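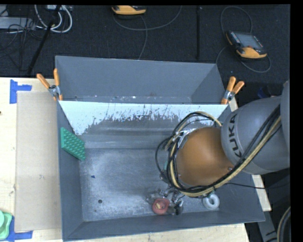 Departamento de Diseño de Juegos · Escuela Superior Farnorbridge

Martes, 14 de junio de 2022
Por Noeline Sheehan

Apuntes de la sesión 14: economías de juego y el arte de vaciar bolsillos virtuales

Retomamos donde lo dejamos, en los grifos y los sumideros. Un grifo mete moneda en el juego (misiones, botín, premios por entrar a diario). Un sumidero la saca: reparaciones, tasas de mercado, un sombrero absurdo a precio de castillo.

Si el grifo gana, hay inflación. En Clurlow, el prototipo del curso pasado, una espada básica costaba 2 monedas al empezar la beta y 40 al terminarla. La espada seguía siendo igual de mala.

Conceptos que entran en el examen:

- Moneda blanda: se gana jugando. Suele sobrar.
- Moneda dura: se compra o se gana con cuentagotas. Suele faltar, y qué casualidad.
- Sumidero opcional: cosméticos. El jugador paga contento.
- Sumidero obligatorio: reparaciones. El jugador paga y luego escribe en el foro.

Caso práctico: Venside. El equipo de Teun Segers puso un impuesto del 32 % en la casa de subastas. Los jugadores se pasaron al trueque por el chat en una tarde y el impuesto recaudó casi 2 monedas por cabeza. Calculad qué tasa habríais puesto vosotros y defendedla por escrito, en una página. Los márgenes de medio centímetro ya los conozco.

Lectura para agosto: el capítulo de Baptiste sobre mercados entre jugadores. Es largo y tiene gráficas. Las gráficas también se leen.

Comentarios

Sanne Mulder: ¿La tasa se calcula sobre el precio de salida o sobre el de venta?

Noeline Sheehan: Sobre el de venta, Sanne. Lo dije en clase, justo antes del descanso.

Nusrat Ekanayake: Yo compré el sombrero. No me arrepiento.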